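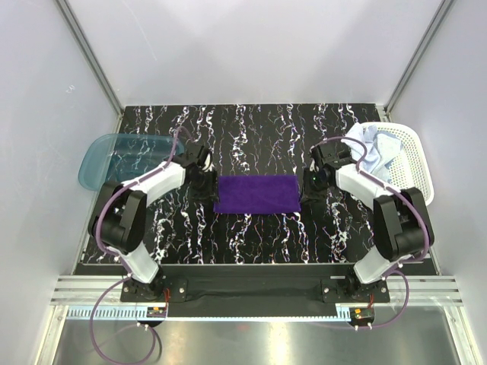 Plasero Linen Water is a pressing spray for people who iron, people who mean to iron, and people who have recently been told that company is coming. It goes on as a fine mist, helps a hot iron slide through creases, and leaves a light scent that fades before dinner does. We don't claim that it makes ironing fun. We sell a bottle of scented water and we know our place. What we do claim is that it gets a stubborn piece of cotton most of the way to lying like the purple cloth on the black marbled top, spread out smooth with its corners where corners should be, and it does this without the stiffness you get from starch. Your napkins will be flat. They will still be napkins.

Size: 14 fl oz bottle with trigger sprayer
Scents: Plain, Fig Leaf, Green Tomato, Bay, Cold Lemon, Laundry Day
Use on: cotton, linen, most cotton blends
Keep away from: silk, velvet, leather, the dog
Bottle: refillable, clear, with a label that comes off in one piece if you're patient
Sold as: single bottle or refill pouch

What it does

Linen creases because it is linen. It creases in the drawer, it creases on the line, and it creases if you look at it while holding a suitcase. A dry iron will push those creases around for a while and then press them in for good. Water relaxes the fibers so the iron can do its job, and a fine mist does that more evenly than the steam button on an iron that has been spitting brown flecks for years.

Plain tap water in a spray bottle will do a lot of this too. We've tried it, and you should feel free to. The difference with Plasero is that the water has the minerals taken out, so it won't leave chalky rings on dark fabric, and there is a small amount of a slip agent in it that keeps the soleplate from dragging. The scent is there because our first batch had none and people sent us letters.

The scents

There are six, and we have opinions about them.

Plain is the best seller and smells of nothing. We're trying not to take that personally.

Fig Leaf is green and a little milky. It suits bed sheets. Some customers say it smells like a hotel they liked, and others say it smells like a hotel they couldn't afford.

Green Tomato is the smell of the vine, so you won't be sleeping in marinara. It's the one people are rudest about before they try it and the one they reorder.

Bay is dry and kitchen-ish. Good for aprons and tablecloths. It was meant to be a winter scent and sold all summer, so now it's just a scent.

Cold Lemon is lemon with the furniture polish taken out. This took a long time.

Laundry Day smells like clean laundry. Spraying clean laundry with the smell of clean laundry is your own business.

How to use it

Spread the piece out on the board and smooth it by hand first. A surprising amount of ironing is just this, and it's free. Hold the bottle around eight inches away and mist lightly. The fabric should feel cool and slightly damp, with no dark wet spots. Give it a few seconds, then iron at whatever setting the care label says, starting in the middle and working toward the hems.

For napkins and dish towels, iron the back first, flip, and finish the front while there's still some damp in it. Embroidery goes face down on a folded towel so you don't mash it. For tablecloths, iron folded in half lengthwise, then open it out and run the iron once down the center crease. If you skip that last bit there will be a ridge down the middle of the table all evening, and the salt will end up leaning on it.

Shirts: collar, yoke, cuffs, sleeves, body. Or just the parts that show under a sweater. We're not going to check.

If you don't own an iron, Plasero still earns a little of its keep. Hang the piece up, mist it, tug the hems straight, and leave it alone overnight. The result is what our packaging calls "relaxed." It will look like linen that somebody cared about for a short time.

Test first

Spray a hidden corner and let it dry before you do the whole thing. This matters most on deep colors, anything vintage, and anything you'd have to explain to your mother. Purple, navy, and dark red are the usual suspects for dye that moves around when damp. If color comes off on a white cloth, put the bottle down and take the piece to a cleaner.

Don't spray Plasero on a hot iron, on a plugged-in anything, or on stone floors, which get slick. It is not a room spray. We know people use it as a room spray.

Refills

The refill pouch fills the bottle once, to the shoulder, with a small amount left over that won't fit and that you'll store under the sink forever. Rinse the bottle with hot water between scents, unless you want to find out what Bay and Cold Lemon do together. (They're fine. We've had worse from the professionals.)

Once opened, use it within eight months. After that it won't hurt anything, but the scent goes flat and Green Tomato in particular turns into something closer to compost. Keep it out of the window. It doesn't need the view.

The bottle itself should last years. The sprayer is the part that goes. When it starts to dribble, unscrew it and run warm water through it before you give up on it. Replacement triggers are sold separately and fit the older Monside bottles as well, the squat ones with the blue collar, which we stopped making and still hear about.

Things people ask us

Will it stain? It shouldn't, on washable cotton and linen. See the part about the hidden corner.

Is it starch? No. If you want a shirt that can stand up without you, we also carry Lenwood Spray Starch, and it's very good at that.

Can it go in the water tank of a steam iron? Please don't. The slip agent will gum up the vents, and your iron maker will blame us and be right.

Does it help with dog hair? It does not. We aren't sure why this comes up so often.

Who is Ortuño? It's the name on the base of the bottle, and it belongs to the glassworks. They make the bottle and have nothing to do with the scent, so please stop writing to them about the tomato.

Is the glass heavy? Heavier than plastic, yes. If your hands get tired, decant some into a smaller bottle, or iron less — both have worked for us.

Shipping and returns

Single bottles go out in a molded pulp tray that looks flimsy and isn't. If yours arrives broken, send us a picture of the mess and we'll replace it. Opened bottles can't be returned, though you can swap an unopened scent for another one as long as the seal is on. Refill pouches ship flat in a padded mailer and fit through most mail slots. We can't ship to a forwarding warehouse.

The Fig Leaf refill is out of stock until later in April. The full bottle of Fig Leaf is available, at the full bottle price, and we understand if you'd like to wait.

Goes well with

Lenwood Spray Starch, for collars and grudges
Monside Sleeve Board, narrow end padded
Plasero Pressing Cloth, unbleached cotton
Replacement trigger sprayer, black or white

Product page last updated 4/2/25.

We use cookies to remember what's in your cart and to see which pages people leave in a hurry. Accept all / Manage settings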